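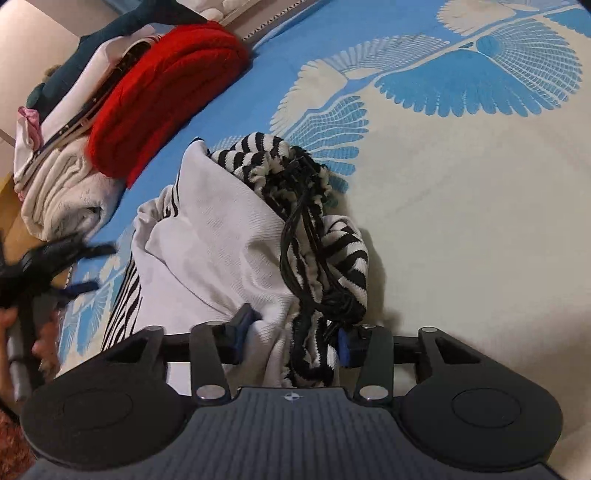 Slide 4: Messy piles, two hands

OK so this is the slide where I slow down, because people always want to know why we went to bedrooms. The lab version was one towel on a bare table, and our policy got really good at one towel on a bare table! Then Solomiia tried it on a bed and it grabbed the sheet. Twice.

So look at the pile. White garment, striped knit, and a bunch of black cables running through it, on bedding that has its own big blue and cream pattern. Point at the two blue fingertips (one by the white, one by the stripes and cables). Ask the room: which layer would you pull first? Wait. Somebody will say the cables.

Method, quickly. Hand-held grippers, a person in each home, 3,203 demos in the Fletix set after cleanup. We label only the moment of first contact and let the model learn the rest. Despina hates this choice, she'll tell you so at the break.

Result: wrong-layer grabs dropped to roughly a third of what the Pikard baseline gave us. Cables are still bad. Say that out loud, don't bury it.

If short on time skip to slide 7.

Comments

marta_k: Will the contact labels be released too?

Oleg: Saw this in June at Ornusano, the cable part was my favorite

Related
Fedoruk gripper: build notes
Folding without a table
Pikard baseline, part 2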